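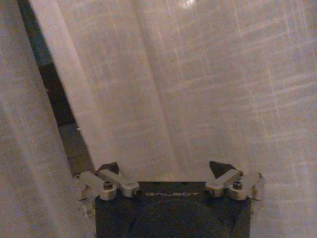 Section 5. Hanging the sheer panels

Panels go up last, after the rod is level and the brackets have been tightened a second time. Sheers are less forgiving than the lined drapes in Section 4, every crease shows once there is light behind them, and two panels that don't quite meet leave a dark wedge between them, narrow at the top and wider as it comes down. If you get a slanting edge like the one on the left-hand panel, go to "Closing the gap" below before you start trimming or pinning anything. Soft loose folds are fine. Leave those.

In the bag (Hovari sheer set)
2 sheer panels, off-white
22 rings with clips, 11 per panel
1 tie cord per panel
Spare clips, small bag, don't throw out

Rod and brackets come seperately (Bristirard rod kit, see Section 3). Other rods will work if the rings slide over them freely. Try one ring before you clip up the lot.

Before you start
Wash hands. Rings off, watch off. The weave snags on anything and a pulled thread can't be pushed back in.
Clear the sill. Plants, lamps, all of it.
Unfold panels on a bed or a clean table, not the floor.

CAUTION: No scissors or box cutter to open the inner bag. Tear at the notch.

Pressing
Packing creases mostly drop out in a couple of days. If you can't wait:

1. Iron on lowest setting, no steam.
2. Thin cotton cloth between iron and panel.
3. Press from the hem up. Keep moving.
4. Hang right away, don't refold.

CAUTION: Never iron a panel while it is hanging. A hand steamer is OK, held well back from the fabric.

Hanging

1. Find the top edge. It has the wider band. Bottom hem is narrow with a weight in each corner.
2. Find the right side. Seam allowance faces the window.
3. Clip one ring at each end of the top band, then one dead center.
4. Fill in the others between, even spacing. Eyeball it first, measure after.
5. Take the rod down from the brackets. Slide on the left panel, all rings, then the right panel.
6. Put the last ring of each panel on the outside of the bracket. This stops the outer edge from drifting toward the middle.
7. Lift rod back on. Two people for any rod over 60 inches.
8. Tighten bracket screws. Finger tight plus a quarter turn.

NOTE: If one panel hangs lower, a clip has probably bitten too deep into the band. Check the end ones first.

Dressing the folds

1. Draw both panels fully closed.
2. Start at the top. Pinch the fabric between two rings and pull it gently toward you. Do every space.
3. Run your hands down each fold to the hem, no tugging.
4. Tie loosely with the cord at mid height. Leave overnight.
5. Untie in the morning, shake out once.

Do this in daylight if possible. Folds are much easier to see with the light coming through, same for missed creases and pulled threads. A lamp behind the panel is ok for evening work but keep it well clear of the cloth.

Closing the gap

Panels should overlap by the width of a hand. If they don't:

1. Check that the leading clip on each panel is right at the corner. Most gaps are this.
2. Check the rod with a level. A rod that dips at one end walks the rings downhill.
3. Look at the hem. Caught on the sill, a radiator knob, a chair back? Free it and let the panel drop.
4. Gathered or bunched partway down? Open the panel fully, close it again from the top. Don't drag it by the middle, the edge goes off on a slant and stays there.
5. Still open: window is too wide for the set. Add a third panel (Saxena single, same weave) in the center.

NOTE: Gap at the top only means the rings are stacking up against a rod joint. Turn the joint so that the screw faces the wall.

Care

Cold wash, gentle, in a mesh bag. Clips off first. No bleach.
Hang damp, straight back on the rod. Put a towel on the sill.
White panels separate from off-white, the shades are close but they do not stay matched if you wash them diferently.

Replacement clips and cords: ask for the Susus parts card at the store where you bought the set. Have the panel length ready.

Tiebacks and holdbacks are in Section 6.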